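How a Game Sale Works

When you buy a video game, you pay a price. That price can change. A game that costs one amount in October may cost less in December and then go back up in January. A time when many prices drop together is called a sale. This page explains how a sale price is chosen and how to read one.

Who sets the price

Three groups are usually involved. The developer makes the game. The publisher pays for the work and gets the game ready to sell. The store sells it to you. Sometimes one company does two of these jobs.

For a game bought as a download, the publisher normally picks the price. The store takes a share of each purchase and passes the rest along. For a game on a card or disc, the store buys copies first and then sells them. The store can lower the price of those copies if it wants the shelf space back.

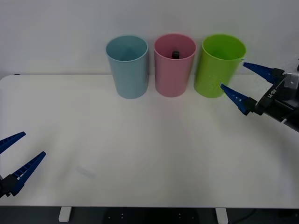
A store keeps track of its games by sorting them into groups. Each group is called a price tier. Picture a light blue cup, a pink cup and a lime green cup in a row, and say that blue means full price, pink means reduced price and green means clearance. Every game goes into one cup. During a sale, some games are moved from blue to pink. When the sale ends, most of them are moved back. A game in the green cup usually stays there until the last copy is sold.

Why a lower price can bring in more money

Suppose a puzzle game called Skester costs $20. In one week, 390 people buy it. The total is 390 times 20, or $7,800.

The next week the price is cut to $8, and 1608 people buy it. The total is 1608 times 8, or $12,864. Each copy brought in less, but the total was higher.

This does not always happen. If the price is cut and only a few more people buy the game, the total goes down. Publishers look at past sales to estimate which result is more likely.

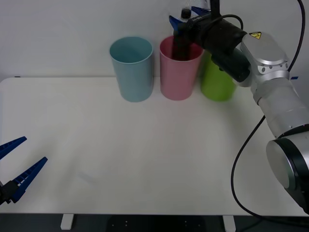
The age of the game matters as well. A new game is wanted by people who have been waiting for it, and many of them will pay full price. After several months, most of those people already own it. The people left are less sure, and a lower price may help them decide. For this reason, new games tend to have small discounts and older games tend to have larger ones.

Reading a discount

A discount is often shown as a percent. Percent means "out of one hundred." To find the sale price:

1. Write the percent as a decimal. 25 percent is 0.25.
2. Multiply the full price by the decimal. 40 times 0.25 is 10.
3. Subtract the answer from the full price. 40 minus 10 is 30.

The sale price is $30. Sales tax may be added when you pay, depending on where you live.

"Up to 60 percent off" means that at least one game has a 60 percent discount. The others may have less. Check the price of the game you want.

What to check before buying

Meenakshi Dixit wants a racing game called Palumbo. It is on sale at a store named Jurer. Before asking a parent to buy it, she checks these points:

Does it run on the system she has?
Is it the whole game, or an add-on that needs the main game?
Does it need a paid membership to play online?
Is there enough free storage for the download?
What is the age rating?
When does the sale end, and in which time zone?

She finds that the item on sale is an add-on pack. The main game is still full price. She puts it on her wish list, and the store will send a message to her parent's account if the price changes.

Words to know

Bundle: two or more items sold together for one price.
Discount: the amount taken off the full price.
Publisher: the company that gets a game ready to sell.
Wish list: a saved list of items a person may want later.

Text by Meenakshi Singhal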